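Cevura Pantry Shelf, four months in

I bought the Cevura in October, after the old shelf dropped 23 cans of chickpeas on my foot. I had meant to count the chickpeas anyway.

The box promises assembly in 4 steps. Step three has parts a through k, and the leveling feet get a drawing that could also be a map of Wirno. Allow an evening and don't invite anyone over.

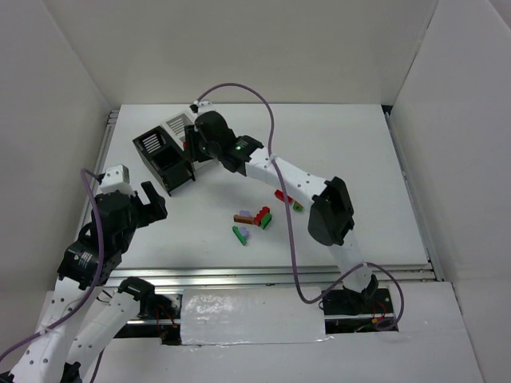
Once up, it is a good shelf. It holds flour, rice, the big oil, and a slow cooker I use twice a year and feel guilty about the rest of the time. The middle tier has a slight bow that the manual calls "settling." I have started using the word about myself.

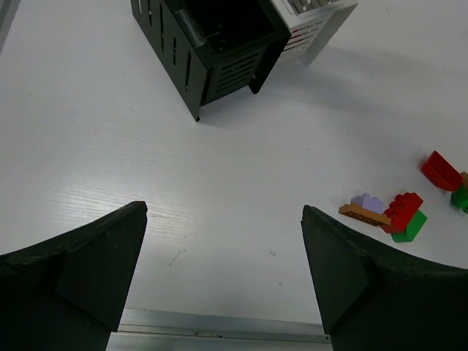
My main complaint is the depth. Anything at the back is gone until you move house. I found a jar of Papadopoulos olives in there that I had already replaced, and then replaced again, so we are now well supplied with olives.
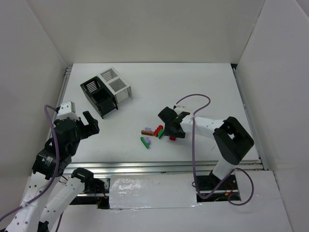
Deep shelves need bins, and Cevura would love to sell you theirs for more than I paid for the slow cooker. I'd skip them. Onions and potatoes want air and want to be kept apart, and a pair of open-topped bins joined together, one black and one white with slats in the sides, covers both demands. Pull the pair forward and you can see what has sprouted.

The finish wipes clean, except for turmeric, which has been granted permanent residency.

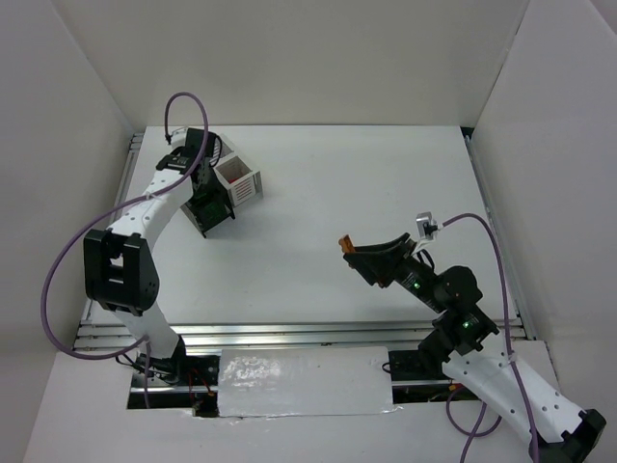

A commenter under the Cevura listing swears the bow goes away if you flip the middle tier over every few months, and adds that the Vosteck shelf has the same problem and worse feet. I tried flipping mine. It now bows upward, and the cans roll to the ends.

Three and a half stars. I'd buy it again, in the shallower size.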